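How to sort out a pasta shelf
Posted 5/20/20 in Kitchen

Every household owns more pasta than it believes it does. Ours came to light in October, when I went looking for a tin of tomatoes and was met by an avalanche of penne.

1. Get everything out. All of it, including whatever has slid down behind the flour. Lay it on a table where you can see the labels.

2. Sort by shape. Long with long, short with short. Snacks are not pasta, whatever the kids tell you, and they go up out of the way.

Pasta below, snacks on the shelf, and the spaghetti up close:

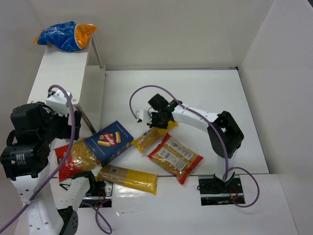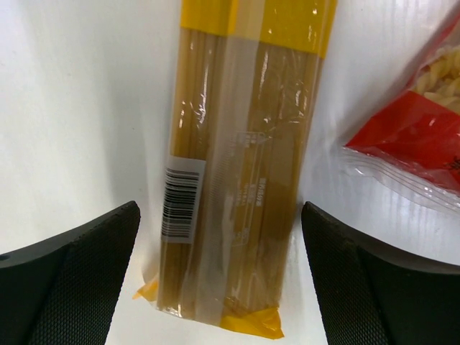
3. Check the dates. Dried pasta is forgiving, but a bag with a split seam has probably been feeding pantry moths. Bin it, and wipe the shelf while you're there.

4. Decant, if you must. I bought a set of Mernarico jars and they look very smart, though the tall one is a centimetre too short for spaghetti – naturally. A bulldog clip on the original packet does the same job. If you decant, cut out the cooking time and tape it to the lid.

5. Put the oldest at the front. Half packets under 100 grams get their own tub, to be used up in minestrone whether they match or not.

Don't buy any more until the tub is empty. I lasted until the next half-price special.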